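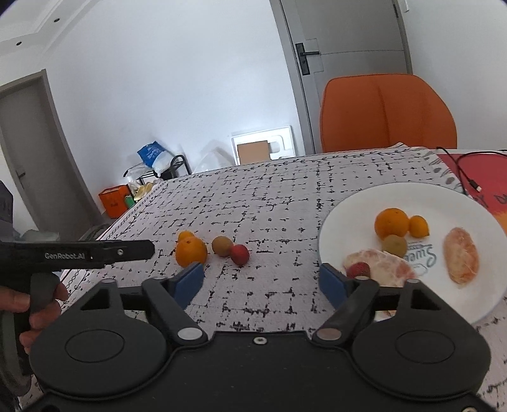

Posar Lime Plaster Sealer: Two Coats In

I bought the Posar sealer for a shower wall Solène Besnard plastered for us in November. The label promises a waterproof finish in one coat. I didn't believe it, and I was right not to.

One coat took most of the tub and left dull patches near the drain, where water soaked in and darkened the plaster. A second coat fixed most of that. So the claim of 100 square feet per tub is off by half, at least on a wall like mine.

Drying time is another sore spot. They say overnight. Mine stayed tacky for most of the next day, and I kept the shower off for the full 72 hours before I trusted it.

What I do like: it barely smells, it doesn't yellow, and it buffs up nicely with a 4000 grit pad. Solène prefers 2000 and a bit of olive soap, and her sample board does look softer than my wall.

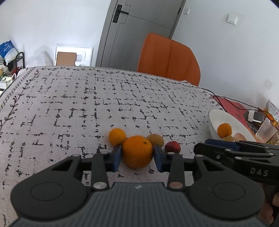 An orange on the patterned tablecloth.

Would I buy it again? Maybe for a powder room. For a wall that gets wet twice a day I'd look at Jasora first, which costs more but is sold plainly as a two-coat product. Masanobu Kuroda used it in his guest bath and hasn't had to touch it up. I've already redone the corner by the faucet.

Three stars, and one of those is for the smell.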